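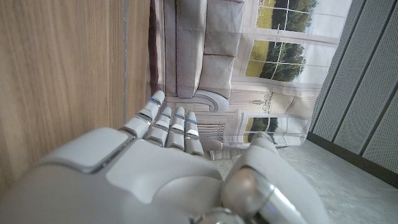
What made the hand stop closing halfway through a grip?
A worn cable in the wrist, which only lost contact when the forearm was turned past a certain angle.

I'm Wilma, and I look after the right hand on the Grirkeno arm at our Dalport shop. This page is my little gallery of the June fault – the one that had Miklós and me swapping parts until well past dinner, and loving it a bit more than we should have!

The picture up top is the wrist camera's view, with the four fingers spread slightly and the thumb curving in on the right. Our wrist camera looks out sideways, so the sofa on the printed backdrop seems to stand on end (you get used to it).

The shiny silver joint at the base of the thumb was my first suspect. I swapped it, felt very clever, and the fault came back after 300 cycles. Elikem was kind about it.

Then we blamed the finger drivers, all on the word of a log that only said "grip timeout". Mervyn wiggled the wrist by hand with the power on low and the fingers froze at 80 degrees, every single time. Six tries, six freezes.

New cable, longer loop, softer clamp. If yours is a Bosman wrist, check the clamp screw first – ours had been biting into the jacket. And please hit the stop before you put your own fingers anywhere near it. Mieke has the spare cables in the drawer marked Flekance.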